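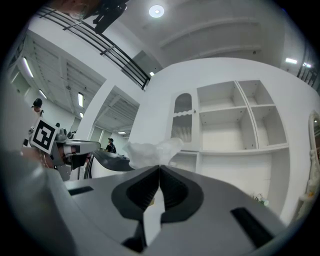

Something white and crumpled, just above the tips of the black fingers.

How do you paint a wall so the picture lasts for hundreds of years?

I love old wall paintings, and my favorite is in a little chapel at Pruvard, up the hill from the town of Marance. It was painted in 1242, and you can still see the blue fish and the grumpy-looking lion from the door! I've been to see that lion 23 times and he has never cheered up.

So why hasn't he washed off? If you painted a lion on your bedroom wall (please ask first), it would probably start flaking one day. Poster paint sits on top of the wall like butter on toast. The Pruvard painters used a trick called fresco, a word that means "fresh" in Italian, and what had to be fresh was the plaster.

Plaster is the smooth stuff that covers a wall. Theirs was made of lime, sand and water. Lime here doesn't mean the green fruit - it's a white powder you get by baking a stone called limestone until it is super hot and then adding water. (Don't try that one at home. It can burn your skin and eyes.)

First they spread rough plaster over the stones, and then a thin, smooth layer on top. While that top layer was still damp, they painted on it with colors mixed in plain water. No glue, no egg, nothing sticky at all. The wet wall soaked the color in, and as it dried the lime took a gas called carbon dioxide out of the air and slowly turned hard, a bit like stone again. The color got locked inside. The lion is part of the wall now.

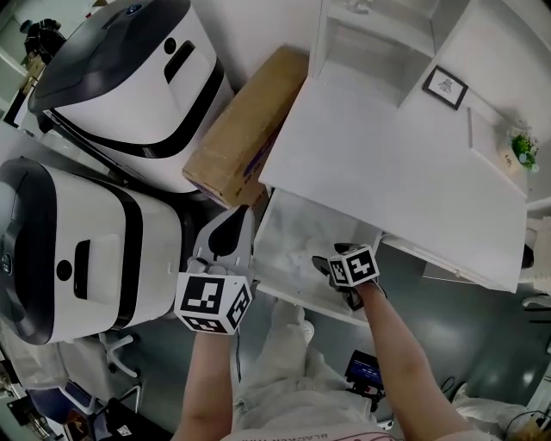 The tricky bit is that damp plaster doesn't wait for you. You get a few hours, maybe a whole day if the weather is cool, and then it's too dry. So the painters only plastered as much wall as they could finish that day. One day's patch is called a giornata (say it "jor-NAH-ta"). A big patch of sky might be done in one go, but a face with lots of little wrinkles could take a whole day by itself.

If you shine a flashlight along the wall from the side, you can sometimes spot the edges where two days meet. At Pruvard there are 16 patches, and the lion's tail was done on a different day from the rest of him. The color doesn't quite match!

And mistakes? Once the plaster was dry, they had to chip that piece off and start over, or paint on top with a sticky paint that often fell off later. One of the fish has lost his eye that way.

The chapel is open until October. Take a flashlight, and please don't touch the walls, even the lion.

Piketti Pages for Kids | Last updated 1 April 2026 | Contact us | Back to top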